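Notebook, July – budget for the table-clearing setup

Geeta Bhatia wants a number by 4 p.m., so I'm writing down what we have before pricing what we don't. Two arms, two grippers, one bin with a blue liner. Crumpled paper remains our cheapest consumable. 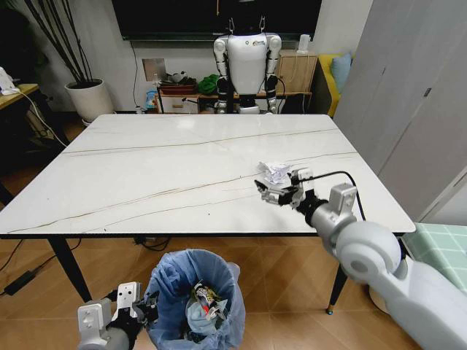
## Grippers

Pathak quotes 1,347 for a spare gripper and 208 for a set of fingertips. I'd take the fingertips now and let the gripper wait until Tusbridge releases next quarter's money. Ginevra Palumbo says

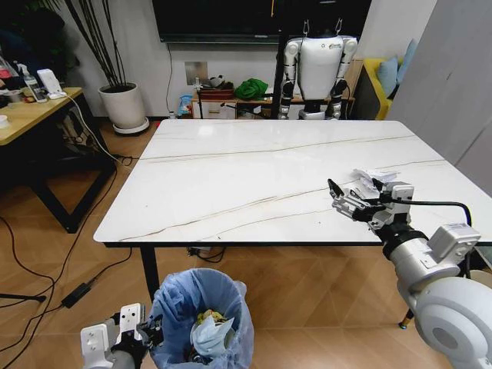

that's what I wrote last year as well. She keeps the old notebooks, unfortunately.

## Cables and bins

Zositz sells a floor channel kit, 10 lengths to a box.
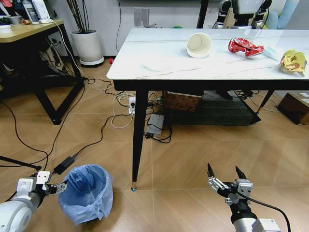 The kit goes on the list under "infrastructure", a word that gets things approved. I'd start with the power strip and the tangle by the table leg. Bin liners can come out of petty cash.

## Second arm pair

Sisudwood: 3,253, delivery extra, patience not included.

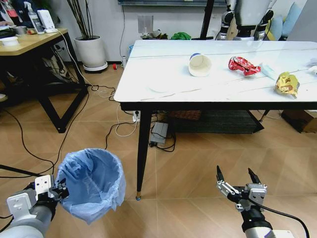 Do we need it this year?

Only if Tusbridge wants two tables cleared at once. Ask Geeta before 4.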